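Kedwood Workshop – Notebook, Table Setting
July, entry 12
Entered by Ha-neul Seok; read by Hwa-young Jeon

The morning was given to the small place setting for the Tumus table: white plate, two wooden sticks, blue-gray cloth. The cloth is to be folded in thirds and laid beside the plate before the sticks are put down. Storage box 5 is assigned to this set and should be returned to the lower shelf by 4 p.m.

Hwa-young Jeon asks that the plain surface be wiped before each new layout – a dry wipe is sufficient.
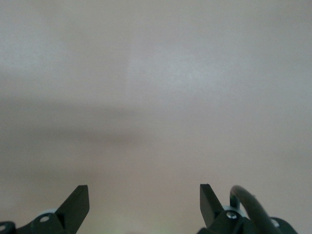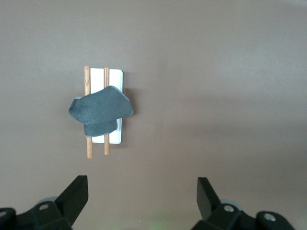
Which piece is to be put away first when the setting is cleared?
The cloth goes first, shaken out and folded, followed by the sticks and then the plate.

The order for replacement cloths, reference 3092, has been placed with Beddoe. The present ones shed lint after washing and will be kept for dusting. Plates remain in service. Sticks with raised grain are to be set aside for light sanding and must not go back into the box until H. Jeon has checked them.

Still open: whether the felt liner from the Enodance box fits box 5. To be measured at the next session.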